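Search this site
Enter keywords
Go

24 Nov 2020
Posted by Jingyi Luo

Up too early, no reason. Lay there doing sums. The move to Raltbridge is in January and I have packed — what, books. And the winter curtains, which I then wanted back because the window leaks cold air. So, half the books.

Today was meant to be small stuff day. Bathroom shelf, desk drawer, the snack cupboard, everything that rolls or leaks. I told Suqin I'd be finished by lunch. She laughed on the phone, kind of a long laugh.

Movers' quote came while I was brushing my teeth. 2,599. Read it twice with foam in my mouth. Finbarr says his cousin used a guy with a van for 395 but the guy with a van also lost a bookcase, so. Have to call back about stairs. They want to know how many steps there are and I keep forgeting to look. Wrote STAIRS on my hand. Washed it off doing the dishes.

Anyway. Started with the little things because the big things scare me. Rule was one open box, nothing goes in till I've decided if it's coming with me or going to Chunhua's or going in the trash. Rule lasted a while!

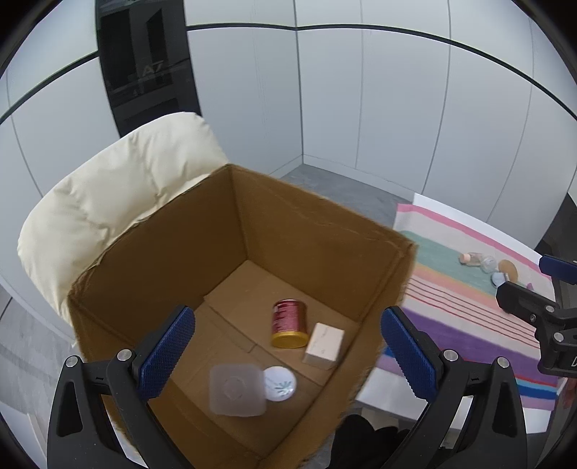

Cans and jars are the worst for this. You can't stack them, you can't lay them flat, they all have their own idea. I put the heavy things in first like Mama taught us and then moved them all twice. The red can with the yellow lid ended up lying down in the middle, little white carton next to it, the see-through square container and the round one with the green leaf on it snuggled up together at the other end. So much air in there still. Should have used the smaller box, but the smaller box has shoes in it and I am not opening the shoes again. Going to stuff the gaps with socks. Socks are free padding, I have a ridiculous number of socks, why does anyone buy bubble wrap.

Also the tape. The tape from Sanesberg is garbage, splits down the middle every time and then you're picking at it with a fingernail for five minutes. Must get the brown kind. Put on list.

Broke for noodles. Ate standing up, bowl on top of the book boxes. Shiyu texted to ask if I still have her blue scarf. I do not have it. I might have it. It could be in with the curtains. Told her I'd look, which is true, I will look, eventually, in January, when I unpack in Raltbridge and find it and feel bad.

Then makeup and creams. Oh boy. How did I get so much of it, I wear the same three things every day. Found a lip balm I'd blamed Finbarr for losing (he denied it so hard, poor man). Have to text him sorry. Found a receipt for 93 for I don't even know what, shop name rubbed off. Threw it out fast.

Gave myself a new rule for this part — if it's sealed and I won't use it by spring it goes to Chunhua, her girls will fight over it. If it's open, be honest, bin. Broke the rule for the sandalwood cream because of the smell. Broke it again for hair oil. Primers I can't decide. I bought them when I thought I was going to be a person who does primer.

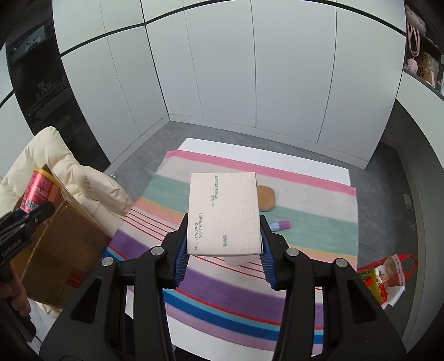 Kept going till my knees gave out. Spreading everything out on the striped blanket was a good idea for seeing it and a bad idea for finishing, every time I got one thing sorted I found two more under it. Snacks got mixed in too. Ate some of the snacks. That counts as packing, less to carry.

Called Mama in the middle for a break. She wants me to take the big soup pot. I have a soup pot. She says not a good one. Twenty minutes on pots. She also wants to send dried mushrooms to the new adress before I even have the keys, I said please wait, she said they keep. They do keep. That's not the point.

Bùi closes early this week so I ran down for tape (brown!) and a marker, the old marker is a ghost. Cold out, hands like ice. Forgot to count the stairs going down. Forgot coming up.

Came back, labeled things. SMALL STUFF BATH. SMALL STUFF ??? Suqin says the ??? box is how you know you're doing it wrong. She has moved house once in her life.

Still to do — kitchen, coats, under the bed, the drawer of cables. Call movers. Ask if 2,599 is with or without the wardrobe. Scarf. Text Finbarr. STAIRS.

Back hurts. Tea, then bed, the blanket's still on the floor so sleeping in my coat probably.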